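Week 3 notes: Reading a health study without getting lost

These are my notes from the lecture, tidied up a bit so they make sense if you weren't there. I've left out the admin stuff at the start (the tutorial swap form is on the unit page and closes 16 Feb 2026, please don't email me about it!).

Last week we got as far as what a randomised trial is and why people bother with one. You take a group of families, you let chance decide who gets what, and then you wait. This week is all about the waiting, and it's my favourite part of the whole unit, so sorry in advance if I run on.

We're using the Trorarthorpe sleep study as our worked case. In short, 527 families with new babies were split by chance into two groups. One lot got home visits on settling and sleep, and the other lot got the usual clinic care and a leaflet. The people running it wanted to know whether the visits made any difference to how the kids were going at age nine, mostly in reading and attention.

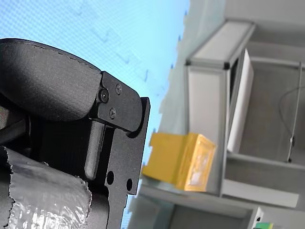
Now, nine years is a long time to keep hold of 527 families. They move, they change their phone number, they get sick of filling in forms (I would too). We call this loss to follow-up, and you need to look for it in every long study you read. If the families who drop out are just a random handful, you lose some precision and that's about it. If they're mostly the tired, busy, stretched ones, and more of them leave from one group than the other, then your two groups don't match any more and all that lovely randomising has sprung a leak.

One way around it is linking to records that already exist. Somebody else has collected the school results, so you ask permission, match the names and birthdays, and you've got an outcome for kids whose parents stopped answering letters years ago. The Brouwer linkage did this with 3166 children from older feeding and sleep trials, and only 21 couldn't be matched to a school record. That's a tiny number! Compare it with what you'd get from a mailed survey and you'll see why I get excited about it.

There are catches, though. School records tell you what schools care about. You get marks and attendance, and you don't get whether the kid sleeps well or has mates or likes being read to. Matching goes wrong too, with twins, changed surnames and plain old typos. And consent is a real question when the child was three weeks old at the start and is now old enough to have a view. We'll spend all of week 5 on that one.

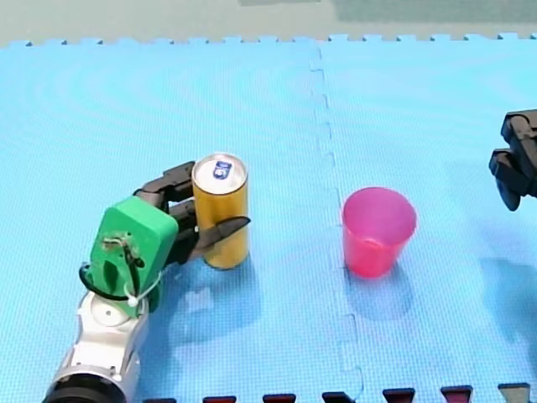
Gripper fingers around an object, green wrist housing behind.

Okay, "no difference found". A few of you asked about this after the lecture and I think I rushed it. When a study reports no difference between groups, go straight to the confidence interval before you decide what it means. A narrow interval sitting close to zero tells you any effect is probably small. A wide one tells you the study couldn't say much either way, and a headline writer will treat the two as the same thing every time.

For the tutorial, please read the Golent summary (two pages, easy going) and the methods section of the Nirine report, which is drier but worth the effort. Jot down your answers to these and bring them along:

Who was randomised, and who was still there at the end?
Was the outcome measured the same way in both groups?
Would you have picked that outcome yourself? If not, what would you have used?
How wide is the interval around the main result?

You don't need to do any sums. A paragraph for each is plenty, and dot points are fine if that's how your brain works. Next week is confounding, so have a look over your October notes on cohort studies if you did the intro unit with me.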